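Household Tips – Can a Machine Do It Yet?

Posted 3/8/19 by Luminița Furtună

Every few weeks somebody writes in to ask whether they should hold off learning to do a chore properly, on the grounds that a robot will be along shortly to do it for them. I have some sympathy. I held off learning to iron a shirt for most of my twenties on much the same principle, with my mother in the part of the robot.

So this page goes through the usual jobs, one at a time, and says how far the machines have got and what to do in the meantime. The tips are for people with hands.

Hoovering

Machines: yes, more or less. The round ones that trundle about will keep a flat floor decent if you let them out every day. They will also eat a sock, a phone lead and the fringe of a good rug, then stop in the middle of the hall and complain.

Meanwhile: pick up before you switch on. Tuck rug fringes underneath and hold them with a strip of double-sided tape. Empty the bin each time, and cut the hair off the brush with a seam ripper, which does the job far better than scissors. Stairs are still yours. Work from the top down with the crevice tool, corners first.

Washing up

Machines: yes, since before I was born, and we have simply stopped calling it a robot. It can't load itself, though, and it can't settle the argument about which way the forks go.

Meanwhile: forks up, knives down, spoons mixed in among them so they don't nest. Scrape plates but don't rinse them. Clean the filter under the hot tap with an old toothbrush whenever the glasses start coming out cloudy. Wooden spoons and decent knives go nowhere near it.

Folding the laundry

Machines: no. I have watched a film of one folding a tea towel, and by the end I had folded a basket of my own and put the kettle on. Cloth is a horrible thing for a machine to deal with because it never lies the same way twice.

Meanwhile: fold straight off the line, while things are still warm if you can manage it. For a fitted sheet, put one hand inside each of two corners, bring them together and flip one over the other, then do the same with the other two. Lay it on the bed, fold the wobbly edge in, and carry on until it's the size of a pillowcase. Put the whole set inside its own pillowcase. If it still looks like a cauliflower, shut the cupboard.

Cleaning windows

Machines: sort of. There are little ones that cling to the glass and wander about. Emilian Toma has one and reports that it does the middle beautifully. The corners it leaves to him, and the corners were always the trouble.

Meanwhile: warm water, a very small drop of washing-up liquid and a rubber blade. Wipe the blade after every stroke. Go across on the inside and up and down on the outside, so that you know which side the smear is on.

Rolling pastry

Machines: in a factory, by the mile. In a kitchen, no.

Meanwhile: chill it, flour the table lightly, and roll away from you, turning the pastry a quarter each time. A plain straight rod with no handles gives you a better feel for the thickness than the sort with knobs on. If it cracks at the edges, it's too cold, so have a sit down and try again.

Putting up a shelf

Machines: no, and I would like to meet the one that could find a stud in our wall.

Meanwhile: masking tape on the wall, mark your holes on the tape, drill through it. Stick a folded paper note just below to catch the dust. Put a ring of tape round the bit at the depth you want, and stop when you reach it.

Tidying the workbench

You would think this would be the easy one. Nothing is soft, nothing is hot and nothing is alive. But picking up a thing and putting it where it lives is a whole string of small decisions: where its middle is, how hard to hold it, which way round it goes, what it's leaning on and what will fall down when you take it away.
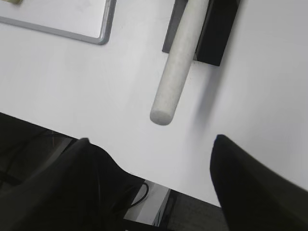
Anything long and round is the worst of the lot, for you as much as for a machine. Dowels, curtain poles, tubes of wrapping paper, lengths of pipe: put them on a flat surface and they set off for the floor. Rest them in something. Two blocks with a notch cut in each will do for a short piece, and a length of gutter screwed to the wall will take the rest. Offcuts under a hand's length go in a jar, upright. Offcuts under a thumb's length go in the bin, whatever you tell yourself about them.

Keep small bits in shallow trays with a lip, and give each tray one kind of thing. The tray marked "various" is how it all starts. I had one from my uncle that held 124 screws, by my husband's count one wet December, and no two the same length.

Cleaning the loo

Machines: no volunteers.

Meanwhile: squirt the cleaner under the rim, leave it for 17 minutes (I make a phone call), then brush. Let the brush drip under the closed seat before it goes back in its pot.

Readers' corner

Floarea Pop asks whether her grandson's robot kit could be taught to water the tomatoes. It might. A bottle upside down in the soil with a hole in the cap is already trained, and it doesn't need charging.

Tincuța Bogdan would like more on stain removal. It's next on my list, just after the stain.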